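Bench notebook, chores project
27/02/2018

Back on the household list today. Sabine Kröger wants a straight assessment by May of which chores are worth more hours and which we should stop pretending about. I'm writing things down as I go so she doesn't have to dig it out of me later.

Status of the list. Picking up paper and card: good enough. Closing drawers: good. Opening drawers: fair, depends on the handle. Putting books back: poor to fair. Fridge door: poor. Anything with cloth: not started this year, and I would leave it that way until the wrist is sorted.

Ran the drawer sequence on the Fusen arm this morning, 60 attempts, same drawer, starting pose shifted a little each time. 13 failures. Most were the same failure: the fingers close on the lip, the pull begins a few degrees off straight, the drawer racks in its runners and the arm reads the extra load as end of travel. It then lets go and reports success. The false success bothers me more than the miss. A person feels a drawer stick and wiggles it without thinking. We have no wiggle. Eichhorn wrote one for their cabinet demo but it's tuned for metal runners, and when I tried their values here it shook the whole desk.

Changed the end-of-travel check so that it compares distance pulled with the distance from the previous good pull. Crude. Only works for a drawer it already knows. Will do for now.

Afternoon was the paper pickup. The soft pads are much better than the hard rubber set at getting hold of a thin edge. They do wear, and they pick up lint, so wipe them before each block of runs — I forgot twice last week and the numbers from those blocks should be thrown out. Strips and card standing on edge are easy. Flat on the floor is still bad. The finger tip has to slide under, and on a smooth floor the sheet just moves ahead of it until it meets a wall.

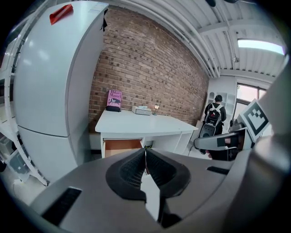
Can a machine tidy a room by itself yet? It can do single steps of the job in a room it has been set up for, but it can't get through a whole room without someone stepping in.

What stops it is mostly the joins between steps. Grasp, carry and place each look respectable on their own. Chain five or six and the errors add up. If the book is held slightly crooked at the start, it arrives at the shelf crooked, and the shelf step assumes it is straight. We could re-grasp before placing, which costs time, or look at the object in the hand and correct, which costs Tosteo another round of work on the vision side. I'd go for the second. Ask them what the last change took before promising Sabine anything.

Fridge door. Left it alone today apart from reading back through the old logs. We have 581 recorded demonstrations across all chores and only 103 of them involve a door of any kind, mostly light cupboard doors. Hardly surprising that it's weak on a seal. The seal needs a hard pull to start and almost nothing after that, and the controller carries on pulling hard. More demonstrations would help. So would a limit on speed once the door breaks free, and I can put that in without waiting for anyone.

Zustus sent their quote for the shop-floor trial: bin sorting, single part type, fixed lighting. I think that one is ready. The parts are rigid, the bins don't move, and a miss costs a few seconds. If we're asked to show something working to a customer, show that and leave the kitchen out of it.

To do:
New pads, order two sets, the last delivery was slow
Speed limit after breakaway on doors
Drawer check: find something that works on a drawer it hasn't seen
Floor pickup — try pressing down on one side of the sheet before sliding under
Re-label last week's paper runs, mark the dirty-pad blocks
Move the load cell back to the wrist mount, it is still on the test stand

Firmware on the Fusen arm stays on the old version until the drawer runs are finished. Please don't update it.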